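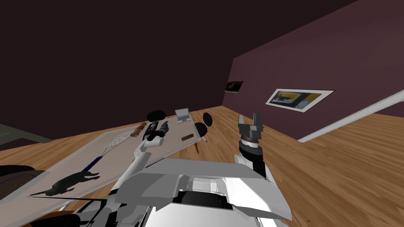
Simulated Rooms, Real Operators: Collecting Tabletop Demonstrations at Cliltance

Suha Semaan runs data collection for the manipulation group at Cliltance, in Clovville. Her team records two-armed demonstrations in simulation and hands them to the people who train the policies. We spoke in December, mostly about parts of the job that get one sentence in a methods section.

The current project is called Farah. Its scenes are furnished rooms with a table and a mixed set of objects, and its tasks are short: pick up the named thing, move it, let go of it. An operator wearing a headset drives both arms through handheld controllers. The software that sits between the operator and the simulator is an internal tool named Wultader, which logs joint positions, gripper commands, contact forces and the rendered views.

Semaan came to the work from test engineering and describes it in those terms. "An episode is a test record. It has a start state, an instruction, a trace and an end state. If any of the four is wrong, the record is wrong, and it doesn't matter how nice the motion looked."

Each Farah task gets 50 accepted episodes before it is released for training. The number was settled by trial. At 40 the trained policy was sensitive to which operators had contributed. Going higher helped less than adding another room did, so the time went into rooms.

Object placement is randomized within limits. A script drops the objects from a small height above the tabletop and lets the physics settle before the episode opens. This produces arrangements a person would be unlikely to set up by hand. A racket may come to rest beside a laptop, and dark objects may land against each other in a heap.

"The heaps are where the information is," Semaan said. "A single object in clear space teaches the approach and the close. You get that very quickly. Two black objects touching each other teach the policy that it has to choose one, and that its fingers have a width."

Dark objects in contact are also the hardest case for operators. Shading in the renderer is simple, and edges between two black surfaces can vanish in the headset. The team considered brightening the materials for the operator's view only and decided against it. "Then the operator sees something the policy never will. They'd make decisions on evidence that isn't in the record. The policy is asked to imitate a choice and has no way to know what the choice was based on."

The same rule governs camera position. Operators work from the robot's head view and have no free camera. If an arm blocks the object, they have to move the arm, and that motion goes into the data. Early recordings made with a movable camera contained grasps on objects the robot could not see at any point in the approach. All of them were discarded.

I asked what happens to the second arm in a task that needs only one.

"It's the question I get from every new operator, and for a while we had a bad answer," she said. The first instruction sheet told people to leave the unused arm wherever it was. Some let it hang, some parked it upright, and some held it out over the table and forgot it. The policy learned all of these and switched between them in the middle of a reach. The sheet now specifies a raised rest pose with the gripper open, clear of the table edge, to be reached before the first contact. Small drift is accepted. Closing the idle gripper is not, as the gripper signal is used later to split episodes into phases.

Review takes longer than recording. Every episode is replayed at normal speed by someone other than the operator, then a second time with the contact trace plotted underneath. The reviewer marks the first touch, the closing of the fingers, the lift and the release. Of the last 76 episodes submitted for one clearing task, 50 were accepted and the rest were returned with a reason code. The most common code was for pushing a neighboring object during the approach without correcting for it.

Pushing is allowed as such. "If you nudge something and then deal with it, keep going, that's a good episode. I would take more of those if I could get them. What we return is the nudge that gets ignored, where the target has moved and the operator closes on the old position and happens to catch it anyway."

She is less interested in failed grasps as a category than some of her colleagues are. Failures are stored, labeled and kept out of the imitation set. They have been used to train a separate classifier that flags likely slips. Semaan considers the classifier useful for review and has not seen it help the policy.

Operators work in blocks of 40 minutes, with a break before the next one. Quality falls off in a recognizable way: approach paths get straighter, pauses before closing get shorter, and corrections disappear. "A tired operator looks like an expert on the plots. Very clean curves. Then you check the end states and the object is on its side."

Speed is another recurring argument. The training group asked for faster demonstrations, on the grounds that slow ones contain long stretches in which nothing changes. Semaan's group trims idle time at the start and end of an episode and leaves the middle alone. She ran a comparison in which pauses longer than a set threshold were removed throughout. The policy trained on the trimmed set moved sooner and closed early, most often on thin objects lying flat.

"A pause before the fingers close is the operator looking. If you cut it, you've cut the part where they line up."

Instructions are written after the scene has settled, by a person who reads the object list and checks it against the view. Generated instructions were tried and produced references that were correct and useless, such as naming an object by its position relative to one hidden behind the arm. The written ones are short. Each task carries 5 phrasings, and they are assigned at random.

The gap between simulation and hardware came up late in the conversation, and she was brief about it. Friction is the largest known error. Soft objects are left out of Farah entirely, and rolled or cylindrical ones are included with a note, because in simulation they tend to stay put in the fingers when a physical one would turn. Lighting differences have been a smaller problem than expected.

The next release adds rooms with different wall colors and floor materials, and a second table height. The table height is the change she expects to cause trouble. Operators have gotten used to the present one, and their elbow positions show it in nearly every episode. She plans to record the new height with new operators first and bring the experienced ones in afterward.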